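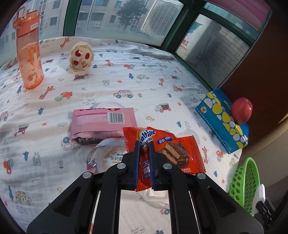 A hand-held gripper closes on a wrapped wafer bar during a handling session. The blue inner pads are the contact surface.

The job title on the contract is demonstration operator. Zuweira Kyei held a different one at Kirkell until January, when her line at the snack packing plant was converted and the company offered its packers a choice between a transfer to the palletizing hall and a place in the new handling group. She took the second. Her work now is to pick up packaged food with a pair of mechanical fingers, put it down, and pick it up again.

The tool has no motor in it. The operator's hand opens and closes the jaws, and a camera on the body records what the jaws do. The recordings are used to train the control software for the arms that now load mixed cartons on line 6. An arm can be programmed to lift a rigid box with a few measurements. A pillow pack with a serrated end seal, half full of gas, changes shape at each grasp, and the plant ships very little in rigid boxes.

Sessions run 30 minutes, followed by a break that the group negotiated in the first month. Kyei records in ordinary rooms as well as in the plant. The software does poorly when it has been trained on gray conveyor belt alone, so the schedule calls for patterned cloth, daylight from a window and household items that have nothing to do with the product.

"On the line I was paid for speed," she says. "In this job, a fast pick is usually a bad recording. It took me weeks to slow down."

The change in pace is also a change in how the work is measured. Packers were rated on cartons per hour. Operators are rated on accepted recordings, and a recording is rejected if the jaws leave the field of view, if the object slips without a second attempt, or if the free hand helps. Kwame Gyamfi, the group's shift lead, reviews the rejections himself. He would like slips to be kept, on the grounds that the arms slip too and need to see a recovery. Climmont, the integrator that supplied the arms, has agreed to accept them from the next round.

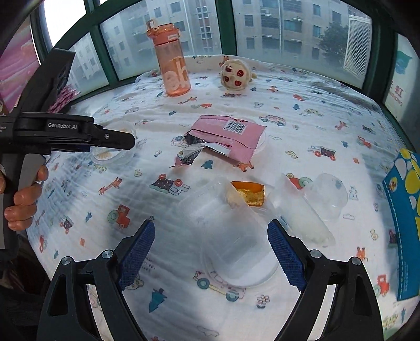
Soft packaging remains the weak point. Translucent bags give the camera few edges to follow, and a clear lid over a clear dish gives fewer. Fiifi Kpodo, who maintains the cells on line 6, keeps a log of stoppages by package type. Film and thin clear plastic lead it. When an arm stops, a person has to enter the cell, clear the item and restart the sequence, a task that fell to nobody's job description for the first 3 weeks and now belongs to his.

Kpodo was a conveyor mechanic. He says the repairs are cleaner and the diagnosis is slower. A worn belt could be heard from across the hall. A poor grasp has to be found in a file.

The physical load has moved as well. Packers at Kirkell complained of shoulders and lower backs. Operators report the thumb and the forearm, from holding the handle at a fixed angle. The group asked for a lighter grip, and a revised handle is on trial. Pay stayed at the packer's rate, plus an allowance that has to be renewed each year. Kyei would prefer to see it in the base wage.

The target for the current round is 900 accepted recordings. What the group will do after it is not settled. Gyamfi expects new packaging to keep it busy, as the plant changes its films often. Kyei has put her name down for cell maintenance training with Kpodo, which starts on Tue 23 April.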